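Why Does Bath Water Go Down the Drain? (and where does it go after that?)

By Gerardo Maglaya

OK so. You get in the bath, you play, your fingers go wrinkly, somebody yells that it's bedtime. You pull the plug. Glug glug glug. Gone!

But gone where? And why does it spin? And what's with the wrinkly fingers? Lots of questions, lets go fast.

First, getting the water IN

Water comes to your home in pipes under the street. It's being pushed the whole time, even when every faucet in the house is shut. That push is called pressure. A lot of towns get their pressure from a water tower, one of those big tanks up on legs. Water up high wants to come down. It's heavy! So it presses on all the water below it, down the tower, along the street, up into your house and right to the back of your faucet. Waiting.

Turn the handle and you open a little gate. Whoosh.

My town, Erkiswood, has a water tower on the hill behind the school. When I was a kid I thought it was a spaceship. Still kind of do.

The hot water takes a different trip. It goes through a water heater first, then comes to the tub in its own pipe. Two pipes, one hot and one cold. They mix at the faucet or in the tub. Always have a grown-up check how hot it is before you get in, because hot water can burn you really quick.

Why does the water go up when I get in?

Try it. Look at where the water is on the side of the tub. Now sit down. It went up! You didn't add any water, you added YOU. Your body takes up space, and the water that was in that space has to go someplace else. Sideways is blocked by the tub. Down is blocked too. So, up.

There's a very old story about a man named Archimedes who lived in Greek times, more than two thousand years ago. People say he noticed this in the bath and got so excited he ran down the street yelling "Eureka!" which means "I found it!" With no clothes on. It might not be true, but everyone likes telling it.

A full tub is HEAVY. One gallon of water weighs a bit more than eight pounds. Say you use 30 gallons for a nice deep bath. That's about 250 pounds of water, and you haven't even got in yet. So the floor under a tub has to be strong.

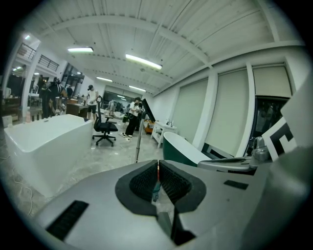

A big white bathtub. Bathtubs come in lots of shapes, and this one has rounded corners.

Some tubs are built in against the wall. Others stand on there own, and those are called freestanding. Old ones sometimes have little feet shaped like animal paws. Can be round, long, short, deep, whatever. They all need the same thing though: a hole to let the water out.

Pull the plug!

The plug is holding back all that water. Pull it and gravity takes over. Gravity is the pull that brings everything down toward the ground, you, your sandwich, bath water. The water at the bottom gets pushed into the hole by all the water sitting on top.

That's why a deep bath drains fast at first, then slower and slower near the end. Less water on top = less push. Time it some night if you can get someone to lend you a watch.

What about the spin? When you splash and move around, the water keeps moving a little even after it looks still. As it heads for the small hole, that slow turning speeds up. Same as when a skater pulls their arms in and goes faster. The little twister you see is called a vortex. Good word. Vortex vortex vortex.

You may hear that water always spins one way in the top half of the world and the other way in the bottom half. Nope! Not in bathtubs. Giant storms do that. A tub is way too small, and it spins whichever way the water was already moving, or whichever way the tub's shape sends it.

The bendy pipe

Under the drain is a pipe with a curve in it. Called a trap. A bit of water always stays in the curve, like a tiny lid made of water. What's it for? Smells! The pipes go to the sewer, and sewer air is yuck. The water blocks it from coming up into your bathroom. Look under your bathroom sink, you can probaly see one there too.

After that

The water goes down a bigger pipe, out of the house and under the street. Mostly these pipes slope downhill so gravity does the work again. In some places the ground is too flat, so pumps help out.

Then the treatment plant. Big screens catch the junk (kids' socks, toy boats, you would not believe it). The water sits in tanks while the heavy stuff sinks. Then teeny living things called bacteria eat a lot of the dirt that's left. Yes, eat it. The good guys. After more cleaning, the water goes back to a river or the sea.

Some homes aren't hooked up to a sewer. They have a septic tank buried in the yard, and it does some of the same jobs.

And the wrinkly fingers?

Not because they soaked up water like a sponge, or at least that's not the main thing. Your nerves tell the tiny blood vessels under the skin to get smaller, and the skin on top folds up. Scientists think wrinkles might help you grip wet stuff, kind of like the tread on a tire.

Words to know

Pressure: a push on something
Gravity: the pull that brings things down
Vortex: spinning water (or air)
Trap: bendy pipe with water in it that stops smells
Bacteria: living things too small to see

Try it at home

Put a floaty toy in the bath and pull the plug. Which way does it go around? Next bath, stir the water gently the OTHER way first, wait a little, then pull. Did it change? Write it down or draw it. Ask before you do this and don't flood the floor please.

Next time: why soap makes bubbles.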